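Comparing two sets of gripper fingers without fooling yourself
===

*Bench notes, September 21, 2026*

There are two ways to compare grippers. You can close each one on a few things, decide you like the newer one, and write that down. Or you can follow the steps below, which take most of an afternoon and may tell you that the fingers you spent August designing are worse than the ones that came in the bag.

This page assumes you already have a pair of small arms that move when told and stop when told. If yours only do the first, go and read the Plendell wiring page before this one.

## 1. Pick one dull object

Use something soft, flat and light. Flat things are hard to pick up, so they show up differences that a nice chunky block would hide. A block makes every gripper look brilliant, which is why blocks turn up in so many sales videos.

Lay it where both arms can reach it without stretching. An arm at full reach sags a little, and you will end up testing the shoulder servo.

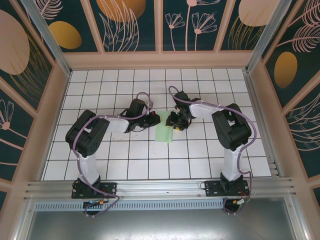

*Both arms reaching in to the green test piece on the tiles.*

A tiled floor is handy. Grout lines give you a free grid, so you can put the object back in the same place each time without measuring. Write down which tile you used. I once failed to do this and had to throw away a whole set of results, which had been going rather well.

## 2. Sort the cables first

Before any test, drive each arm slowly through its full range and watch the cable, not the gripper. It needs enough slack to get over the joints and not so much that it sweeps the floor. A cable that tugs at the wrist will pull the fingers off line by a hair, always in the same direction, and you'll blame the fingers.

Do this again every time you swap a gripper. Yes, every time.

## 3. Use the same closing settings

Set the same speed and the same current limit for each gripper. I use these on the Grustura controller:

- close time: 600 ms
- hold before lifting: 500 ms
- pause at the top: 3 seconds

If one set of fingers needs special settings to work at all, make a note and test it twice, once with the shared settings and once with its own. Don't quietly keep the better score.

## 4. Check the fingers from the wrist

A camera beside the cell tells you where the arms are. It's poor at telling you whether the tips meet. For that you want the wrist camera, which has a dreadful view of everything except the part you care about.

Close the gripper on nothing and look at the seam. You're after a thin, straight line between the fingers near the tips. A gap lower down matters less for flat objects, as the tips do nearly all the work, but note it anyway. Moulded or printed fingers with pockets in the back can flex under load, so repeat the check with the current limit turned up a notch and see if the line moves.

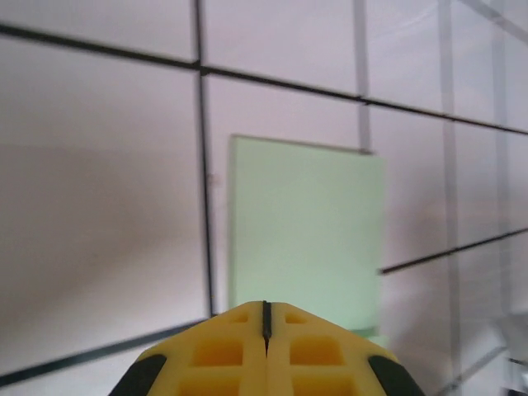 Ugwu wrote in to say that the empty check is only half of it, and that the fingers should be closed on a strip of paper too: if the strip slides out from one side and grips on the other, the tips are twisted, however tidy the seam looks. Ugwu also thinks 500 ms is too short a hold for soft objects, and would double it.

The paper strip is a good idea and I've started doing it. On the hold time I'm less sure. A long hold lets a weak gripper settle into a decent grasp, and I'd like to catch it being weak. Try both if you have the patience.

## 5. Run the lifts

Do 30 lifts per gripper, in blocks of ten, swapping grippers between blocks. Servos warm up as the afternoon goes on, and if you run all of one gripper and then all of the other, the second one gets the tired arm.

Score each lift as held, slipped or missed. Resist adding "nearly". My old Zundby sheet had a "nearly" column and it filled up suspiciously fast whenever my own design was on the arm.

## 6. Swap sides

Finally, move each gripper to the other arm and run one more block. If the scores follow the gripper, you've learned something about the gripper. If they stay with the arm, go back to step 2 and look at the cable again.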